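Tuesday, July 22, 2025
Notebook, bench 2 - the Pirner glue, again

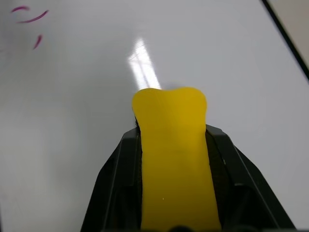 Bjartur Vídalín thinks I am being unfair to it. His note in the margin of the last entry says the Pirner glue held perfectly well on the drawer fronts he did in December, and that if my joints are failing I should look at my joints before I look at the bottle.

Fine. I looked at my joints. The ones that let go were the two rails on the Stougaard chair, back left and front left, both round tenons, both re-glued by me. The fit was snug dry. I could lift the leg by the rail with no glue in it and it stayed put. I don't think a loose tenon explains it.

What I do suspect is the old glue. The chair had been mended before it came to us, and whoever did it used something brown and brittle that I took for hide glue, scraped back and forgot about. If it was hide glue the new stuff should go over a clean scraped surface without much fuss. If it was something else, all bets are off. I put a drop of warm water on a leftover crumb this morning. Hide glue ought to go tacky. This one sat there and did nothing for as long as I could be bothered to watch. So my first guess was wrong, or the crumb had varnish on it. Will try another crumb from inside the socket, where no varnish should have reached.

The Pirner leaflet says the glue will bond "previously treated surfaces". I would like to know treated with what. Wax? Paint? Somebody else's bad repair? The Vellberg leaflet at least says bare wood only, and I trust a maker more when they tell me what the stuff won't do.

Test pieces, so this doesn't go on being an argument in the margins:

Beech offcuts, all from the same board, cut with the same saw and left in the shop overnight. Two joints with Pirner on fresh wood, two with Vellberg on fresh wood. Then the same again on faces I have smeared with the brown crumbs ground up in a little meths. That last part is a poor copy of an old repair and I know it. Meths may change the stuff, and old glue has had decades to work its way into the grain. Still better than guessing.

Clamped for 20 hours. Both labels ask for less than that, so neither can complain.

The breaking is the weak part. I have been hanging a bucket on the end of the arm and adding sand, which gives a number, but the number depends on how gently I pour. Bjartur's way is to put it in the vice and lean on it, and then look at the break: torn wood good, clean glue line bad. I used to think this was lazy. I now think the look of the break tells you more than the sand does, provided the person looking doesn't know which glue it was. I have pencilled letters on the ends and put the key in the drawer. Bjarke Þórarinsdóttir has agreed to judge them. She has no opinion on glue and would like to keep it that way.

On the Flillov clamps: one of them creeps. I set it, walked away, came back and the bar had slipped a hair. If that happened on the chair as well then everything above is a waste of beech. I can't remember which clamps I used on the chair and I didn't write it down. Have put tape on the creeping one and moved it to the far end of the rack.

Also found that the open bottle of Pirner is batch 701 and the sealed one isn't. No idea when the open one was opened. The drawer fronts must have come from an earlier bottle, because I threw the empty out myself in spring. So Bjartur's good result and my bad one may be from different bottles entirely, and we have both been very sure of ourselves over it. Adding two more joints from the sealed bottle. That makes the row longer than I wanted but I would only have to do it later.

One thing I won't accept is the idea going round that glue lines fail in summer because of the damp. The chair sits in a dry room and the failed sockets were clean and shiny inside, as if the glue had never taken hold of that side at all. Damp may do many things but I haven't seen it do that. If anyone has a damp failure they kept, put it on my bench with a label.

To do:
second crumb, from inside the front left socket
date on every bottle when opened, marker pen, on the shoulder where it doesn't rub off
ask Stougaard whether they know who mended the chair last time
leave the chair in pieces until Bjarke has looked at the breaks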